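Informe de proyecto: mecanizado de aluminio en una fresadora CNC de sobremesa

Autora: Viktória Medve
Asignatura: Taller de Fabricación II
Entrega: 4 de septiembre

Resumen

El trabajo estudia si una fresadora de pórtico ligera, pensada para madera y plásticos, puede mecanizar aluminio con una tolerancia útil para piezas de taller. Se usó la máquina Drakent del aula, con husillo refrigerado por aire y pinza ER11. Se compararon dos fresas, se ajustaron los avances y se fabricó una placa de montaje para un tope de sierra. La placa quedó dentro de tolerancia en todas las cotas menos en una.

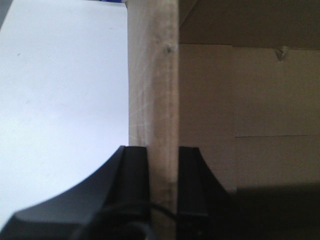 Tiempo de lectura: 4 min

1. Punto de partida

La Drakent llevaba dos cursos cortando contrachapado y metacrilato. Los husillos de los ejes X e Y estaban en buen estado, pero el eje Z tenía holgura. Antes de cortar metal medí esa holgura con reloj comparador y salieron 0,12 mm. Apreté las tuercas excéntricas de las ruedas, cambié un acoplamiento flexible que estaba fisurado y repetí la medida: 0,03 mm. Con ese valor decidí seguir adelante.

El otro problema era la concentricidad de la pinza. La que venía con la máquina daba un salto de 0,06 mm medido en el vástago, demasiado para una fresa de 3 mm. La sustituí por una pinza de precisión de la marca Skonby y el salto bajó a 0,01 mm. De todos los cambios del proyecto fue el que más se notó, sobre todo en el ruido.

2. Material y herramientas

El material fue pletina de aluminio 6082 de 8 mm de espesor, comprada en Flindale, cortada a 147 mm de largo. Las fresas fueron dos:

- Fresa de un labio, 3 mm, metal duro sin recubrimiento.
- Fresa de dos labios, 3 mm, metal duro con recubrimiento para aluminio, de Chung.

Como lubricante se usó alcohol isopropílico aplicado con pulverizador en pequeñas cantidades, con la extracción en marcha y sin fuentes de ignición cerca. La pletina se sujetó con bridas a una base de MDF planeada en la propia máquina.

3. Parámetros de corte

Empecé con valores conservadores, tomados de la tabla del taller, y los fui subiendo en ranuras de prueba. La fresa de dos labios se embozó en la tercera ranura: la viruta se soldó al filo y hubo que parar. La de un labio evacuaba mejor y no volvió a dar problemas después de bajar la profundidad por pasada.

Los valores finales con la fresa de un labio fueron estos:

Velocidad de husillo: 18.000 rpm
Avance: 542 mm/min
Profundidad por pasada: 0,25 mm
Entrada en material: rampa de 2 grados

El avance sale algo raro porque la máquina aplicaba una corrección desde el mando y apunté el valor real que mostraba el controlador. No lo redondeé para no tener que repetir las pruebas.

4. Fabricación de la placa

La placa lleva cuatro agujeros pasantes, una ranura central y un rebaje de 2 mm de fondo. El programa se hizo en tres operaciones: agujeros por interpolación helicoidal, ranura y rebaje, y por último contorno con cuatro pestañas de sujeción. El recorrido total de herramienta fue de 3.510 mm en la operación de ranura y rebaje; las otras dos no las registré.

En el primer intento perdí el cero de Z al cambiar de fresa y el rebaje salió más hondo de lo previsto. La pieza se descartó. En el segundo puse una galga fija en la esquina de la base para recuperar el cero, y desde entonces toqué siempre en el mismo punto.

Las pestañas se cortaron con segueta y se repasaron con lima. El canto se quedó con marcas ligeras de las pasadas, que se notan con la uña y no afectan al uso.

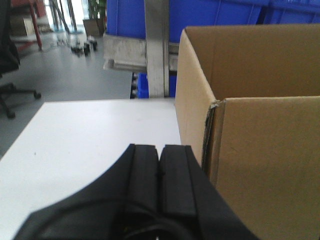
5. Resultados

La tolerancia pedida en el enunciado era de ±0,10 mm. Las medidas se tomaron con pie de rey digital, tres veces por cota.

Ancho de ranura: nominal 10,00 mm, medido 10,05 mm
Diámetro de agujeros: nominal 5,50 mm, medido 5,46 mm
Profundidad de rebaje: nominal 2,00 mm, medido 2,04 mm
Largo de contorno: nominal 140,00 mm, medido 140,17 mm

El largo del contorno se sale. Creo que se debe a la flexión del pórtico en la última pasada, que se hizo a profundidad completa para limpiar el canto. No pude comprobarlo con otra pieza porque se acabó la pletina.

6. Trabajo pendiente

Queda repetir el contorno con una pasada de acabado más ligera y medir el pórtico bajo carga. También convendría probar la fresa de dos labios con aire comprimido, que en julio no estaba disponible en el aula. Los archivos del programa y la hoja de medidas están en la carpeta compartida de la asignatura.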